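Notebook, September
Naston build, dialogue and travel map

9:15. Started with the save problem from the last entry. When the player saves inside the ferry house in Naston and loads again, the ferryman repeats his first greeting, although the quest is already finished. I could reproduce it at first try. On the other machine I needed 2 tries, and I think the difference is only whether the door was open when I saved. I write this down before I forget it, it may be important.

The flag for "has met ferryman" is stored correctly. I opened the save file in the text viewer and it is there, set to true. So the loading is wrong and the saving is fine. Rolla reads the flags of the region first and the flags of the room second, and the room has its own copy of the flag, which is still false. I did not know that rooms can keep a copy. It is an old behavior from the time when Urkent was one single map and each house was a separate file.

10:40. Removed the room copy for the ferry house. The greeting is correct now. Then I checked the mill and the customs office and both have the same disease. I will not repair them by hand. It is better to change the loader so that it ignores room copies if the region has a flag with the same name. Please do not delete the room copies in the other houses until this is done, otherwise old saves from the testers will not open.

Question to whoever wrote the customs office: the clerk has a line about "the third seal" and I cannot find any third seal in the item list. Was it cut, or is it planned? If it was cut I will take the line out. It is a good line, so I would be a little sorry.

11:30. Loader change is in. The old saves open, with one exception, a save from the early Urkent build where the party has no leader. This one crashed also before my change. I leave it.

Travel map. I spent more time on this than I wanted. The rule on paper is that a party walks one field per half day on road, and half of it in marsh. In the build the marsh costs the same as the road when you enter it diagonally. The reason is a rounding in the cost table: the diagonal cost is calculated first and rounded down, and then the terrain is applied to a number that is already too small. I changed the order. Now the trip from Naston to the salt works takes longer than the letter quest permits, so the player will always be late with the letter. We did not notice it before as everybody walked diagonally through the marsh, me too.

Possible solutions for the letter:
- give more days. Easy, but then the pressure is gone and the quest is only a walk.
- put a road stone on the north side of the marsh, so there is a dry way for players who ask at the inn.
- let the party be late and have a different scene at the salt works. This is the nicest and the most work.

I prefer the road stone. The innkeeper has already a line about his brother who "goes around the wet ground", so it needs almost no new text.

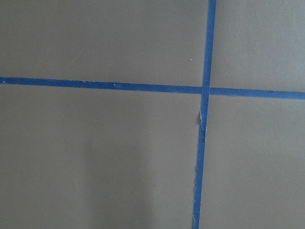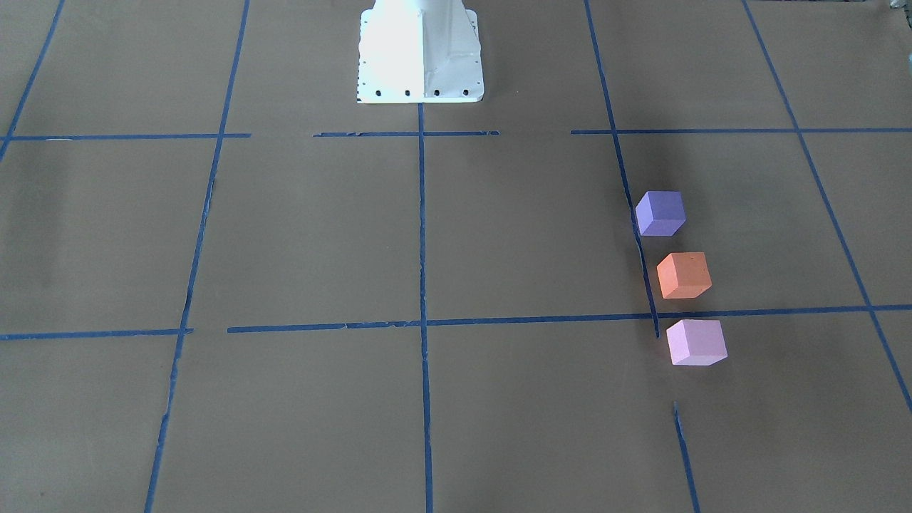
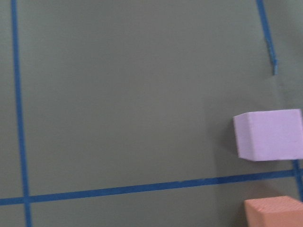 13:50. Random encounters on the travel map. With the corrected marsh cost the party stays longer outside, and so there are more encounters per trip. I let the simulation walk to the salt works 40 times with the standard party. The party died in 10 of these walks, always from leeches, never from the bandits. This is too much for the first chapter, and to die from leeches is not heroic.

I looked at the leech table. Their attack is not strong, but the poison stacks without limit. The printed rules from Schnyder say that a second poison replaces the first if it is stronger, and otherwise has no effect. Our code adds them. I do not know if this was a decision or a mistake. In the old notes I found only the word "stack?" with the question mark, and no answer behind it. I followed the printed rules now. If somebody remembers a reason for the stacking, write it under this entry.

After this change I did not have time to run the whole simulation again. To be done first thing in the next session, before anybody touches the bandits.

15:20. Small things, in no order.

The font in the journal window has no long dash, so the scribe's letters show an empty box – I replaced them in the text files with two short ones. It looks acceptable.

The inventory sorts "Salt, coarse" before "Salt" in the list. Not repaired. It has to do with how Rolla compares the comma.

The music at the gate of Urkent starts again from the beginning each time you close the map. When you check the map often it becomes very annoying. I tried to let it continue, and then it continued also in the fight. So I have put it back as it was, and somebody with more patience for the sound part should look at it.

Shop prices in Naston: the rope is cheaper to buy than to sell. A player can become rich with rope. I set the selling price lower, but please check the other goods of the chandler, they come from the same sheet and the two columns may be exchanged in the entire sheet.

16:45. Last test of the day. Started new game, went to Naston, spoke with ferryman, saved in the house, loaded. Greeting correct. Walked to the salt works on the road, no road stone yet. Arrived late, as expected. The clerk spoke about the third seal.

Open: mill and customs office after loader change (not tested in game, only looked at the flags). Road stone with one line for the innkeeper. Simulation again with the new poison rule. Chandler's sheet.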